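Pliner Grasp Planner
Software / Planning / Version 3

Pliner is a grasp planning package for two-finger grippers on arms that work in kitchens, test labs and other places built for people. It takes depth and color data from a camera at the wrist, finds surfaces the fingers can close on, and sends a checked path to the arm controller. It is developed and supported by Hermans in Zostville.

Household items are hard for most planners. Lids are often clear, pots are shiny, and knobs sit close to a wide base. Pliner handles these with a separate edge model for transparent parts and a filter that drops false depth readings from polished steel.

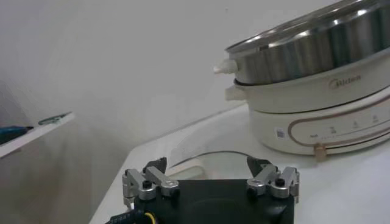 The planner returns up to five grasp candidates per request, each with a score, an approach direction and a finger opening. Candidates that would bring a finger linkage into contact with a nearby object are removed before scoring. Clearance can be set per object or for the whole cell.

What is included
Planner service and command line tools
Grelex viewer for replaying logged grasps
Calibration routine for wrist cameras
3 sample task files
Email support for one year

Requirements
64-bit Linux, 20 GB free disk space
Wrist camera with aligned depth and color
Arm controller that accepts joint paths

Licenses are sold per arm and do not expire. Updates within version 3 are free. Simulation seats are priced separately and can be moved between computers.

The next release is planned for December and will add planning for sliding controls. To request a quote or a trial key, use the contact form and list your arm and gripper models.

Page last updated Sunday, August 16, 2026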